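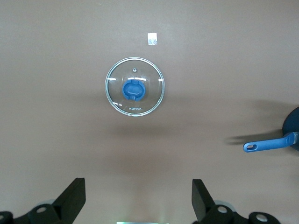
Glass pot lid with blue knob and steam vent, KONKA mark near the lower edge.

Housewares notes: glass lids in the shared kitchen

The January check of the Grulham kitchen covered lids only. Pots and pans were done in the previous round and are listed in the Olalthorpe inventory under their own numbers. Lids are now entered as separate items, beginning at 334, and are no longer recorded as part of a set. A lid that fits two pots was being counted twice under the old method.

Each lid is examined at four points: glass, rim, knob and vent.

Glass. Hold the lid up to a window and turn it slowly. Surface scratches are acceptable. A chip at the edge, or any line that can be felt with a fingernail, takes the lid out of use. Do not put a doubtful lid back on the shelf with a note attached - notes come off in the steam.

Rim. The metal band should sit tight against the glass all the way round. Water collects under a lifted band and leaves a brown line. Dry the band with a cloth after washing and store the lid knob up.

Knob. Check for movement by gripping the raised part and twisting lightly. Tighten by hand with a short screwdriver from the underside, where there is a screw, and stop as soon as the knob no longer turns. Overtightening puts load on the glass around the hole. Replacement knobs are kept in the Nambiar cabinet, drawer 8, with washers in the same drawer.

Vent. Clear the hole with a wooden toothpick. Starch from rice and pasta is the usual blockage. Soak for 11 minutes in warm water first if the deposit is hard. Metal skewers should not be used, as they can push the grommet out of place.

Adhesive labels are to be taken off before a lid goes into service. Residue on glass comes away with cooking oil and a soft cloth, followed by dish soap.

Lids without a matching pot go to the Predano shelf until the next round. Measure across the outside of the rim, in inches, and write the figure on the shelf card. Frying pans may be tried against these lids, provided the rim sits flat and does not rock.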